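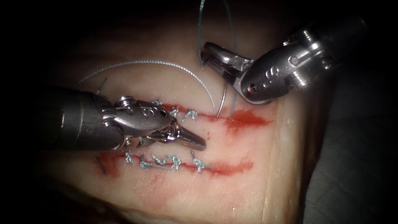 Two instruments over a tissue pad, with several knots already tied.

15 Feb 2026

I finally got to see Clullaver last night. I had been holding that ticket since June, when they announced the winter dates, and it had been on the refrigerator door so long that the ink was fading at one corner. I still like a paper ticket. The Drarkwood will mail you one if you pay an extra 2 dollars, and I always pay it.

The Drarkwood used to be a movie house. The floor slopes, the seats are narrow, and the balcony has a rail right at eye level if you sit in the front row up there. I've made that mistake before. This time I was downstairs in row M, on the aisle, and I could see everything except the drummer's left hand. There is a new coat check where the cigarette machine was, and they've painted the lobby a dark green that I like better than the old orange.

Parking was bad. The lot behind the bank was full, so I ended up six blocks away and walked. Doors were supposed to open at seven but the line didn't move for 20 minutes, and then it all moved at once.

The opening act was a duo called Binach, two guitars and a drum machine. I hadn't heard of them. The first couple of songs were too quiet for that room and people talked through them, but then they played a long slow one with almost no words and the place settled down. I bought their record at the table on the way out. It was 20 dollars and the sleeve was screen printed by hand, or at least it smelled like it. I've played side one this morning and it's good. The slow song isn't on it, which is a shame.
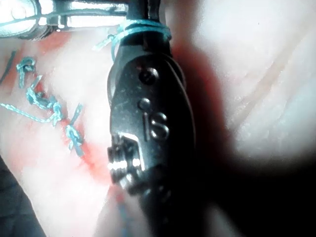

There was a long break while they changed the stage over, close to 40 minutes. I don't mind a break but the house music was the same four songs going around. A man behind me was explaining the whole history of the band to his date and got the order of the albums wrong. I kept out of it.

Clullaver came on without any announcement and started with "Meng," which I did not expect. They've closed with it every time I've seen them. Putting it first changed the whole night for me. It's such a loud ending to a show that I always think of it as the song where you look for your coat, and now there it was with everyone still holding a full drink. It sounded heavier, too. The bass player has a new amp or a new way of setting the old one, and you could feel it in the armrests.

After that they played most of the new album, in order as far as I could tell. I had mixed feelings about the new album when it came out. The singing is buried and there are a lot of keyboards. On stage the keyboards are turned down and you can hear the words, and the words are better than I gave them credit for. The fourth song in particular is about selling a house, and I'd listened to it maybe a dozen times without catching that.

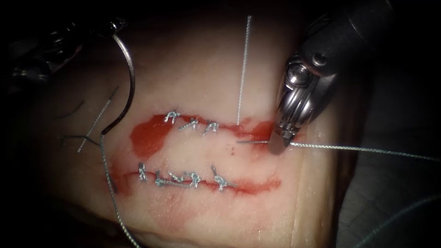

The older material came in the last third. They did three from the first record and one B-side that I only know from a tape. The singer's voice is lower than it used to be and they've dropped the key on a couple of them – you notice for a verse and then you stop noticing. One song fell apart in the middle and they laughed and started it over from the top.

The encore was two songs, one of them a cover I couldn't place. If anyone reading was there and knows what it was, please leave a comment. It had a line about a ferry in the chorus.

I was home before midnight, ears ringing a little. I'd forgotten my earplugs, which were in the other coat. They're playing again in June at the fairgrounds, outdoors, with two other bands on the bill. I don't love the fairgrounds for sound, but I'll probably go.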